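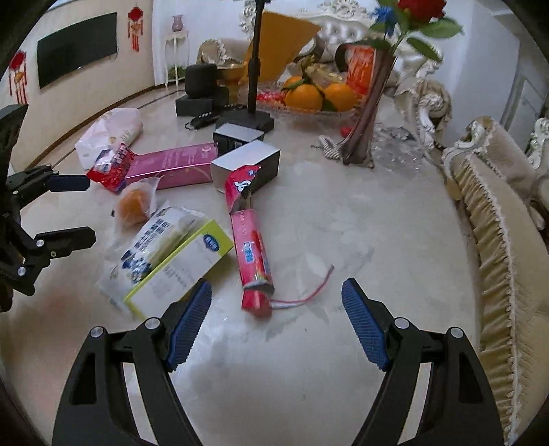
Family Bibles, hymn books and bound sermons should be cleaned at least once a year, preferably in a dry month and well away from the kitchen sink. The Sikstead Church Libraries Service lends 209 such volumes to households, and the same advice applies to books privately owned. Work at a table that can be wiped down completely before the first book is brought to it. A glossy top, such as the pale marble-patterned one shown, is suitable, provided that a clean cotton cloth is laid over it where the covers will rest. Boxes and other articles should be moved to one side so that a large lectern Bible can be opened without its boards hanging over the edge.

Dusting

Hold the book firmly shut, with the spine slightly raised, and brush along the top edge away from the spine. A soft shaving brush will serve. Gilt edges should be brushed only, never rubbed. Do not use furniture polish, baby wipes or bread, all of which have been recommended to borrowers at one time or another and all of which leave something behind.

Cloth covers may be gone over with a dry duster. Leather that sheds a red powder should be left alone and the book wrapped in plain acid-free paper until a binder has seen it.

Loose papers between the leaves

Sermon notes, palm crosses, pressed flowers and orders of service are often found in older Bibles. Remove them before cleaning and write the page reference on a slip in soft pencil. Anything thicker than a single sheet should be kept in a separate envelope, as it will in time strain the sewing. Paper clips, rubber bands and adhesive notes should be taken out and not replaced. Births, marriages and deaths entered on the family pages must not be gone over in fresh ink.

Deepika Thevar of the Stindlow reading room asks that handwritten sermons be kept in their existing order, even where the order appears to be wrong.

Sort the waste before it is emptied. Old wrappers and torn packets may go out with the household rubbish, but any fragment bearing print or handwriting should be checked against the book first. Detached pieces of a spine label belong in an envelope inside the front cover.

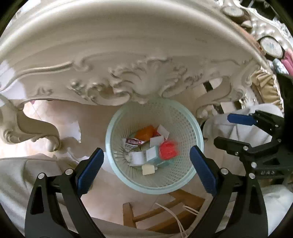
Shelving

Stand books of similar height together and leave enough room to draw one out by its sides. A Bible too heavy to stand should lie flat, with nothing on top of it. Shelves against an outside wall need a gap behind the books for air. Commentaries in several volumes may be divided between two shelves if the alternative is to force them in.

Damp or mould

A book that smells of mould should be placed in a paper bag and kept apart from the others. Borrowers should return it to the service unopened, marked for the attention of Nandini Warrier. Shelf 109 at Sikstead is reserved for these returns and is cleared each December.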